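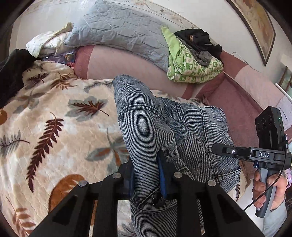 Household Textiles Collection: Progress Report to Omgate

Submitted by Mahtab Shokri, Stiddale, 3/14/23

1. Status

Collection of folding and handling examples has moved out of our own rooms and into people's homes. The plan you approved in November called for recordings on ordinary furniture, with ordinary clutter left where it is, and that is how the work is being done. Clothes are handled on beds, sofas and kitchen tables. We do not clear the surface first or put down a plain cloth.

We now have over 4,000 recorded examples. The target for this stage has been met. Review is behind collection, and I explain that in section 3.

2. What is being collected

Each example is one short task done by one person with two hand-held grippers, one in each hand. The task starts with the garment in whatever state it was dropped and ends when the person says "done" and lets go. Tasks so far are picking up, flattening, folding in half, turning a leg or sleeve right side out, and moving the item to a pile.

Jeans have taken more time than any other garment. The cloth is stiff at the seams and soft between them, and a fold picked up near the waist tends to pull the rest of the garment with it. Xiaoqing Kang asked the operators to take narrow folds between the pads and keep the jaws clear of the buttons. We kept the earlier recordings where this was not done and labeled them separately — the training side at Sinitz wants both.

Patterned backgrounds were a specific request from your reviewers. Printed blankets and quilts are now used as found. The leaf-print plush blanket has been useful, as the shapes on it are large and some of them run close to the edge of the garment from the camera's point of view.

3. Review and labeling

Every recording is checked for a complete start and end, and for whether the garment stays in view of at least one gripper camera. Zarei does the first pass and Xiaoqing does the second. The first pass is up to date. The second is 8 working days behind, mostly on the jeans, where it is hard to say at what point a bunched leg counts as flat. We have written a short rule for this and will apply it to the backlog before any new batches are opened.

4. Problems

Cables. The camera cable can hang between the two tools and catch on an arm when the hands cross. Operators have been told to stop and restart if they feel a tug. A clip is on order.

Homes. We lost 3 homes from the schedule when families moved their dates. Two have rebooked.

5. Next period

Clear the second-pass backlog. Add towels and fitted sheets. Record 50 sessions with two garments on the surface at once. Send Sinitz the jeans set with both grip labels.

No change to the budget is requested. The clip order comes out of the existing equipment line.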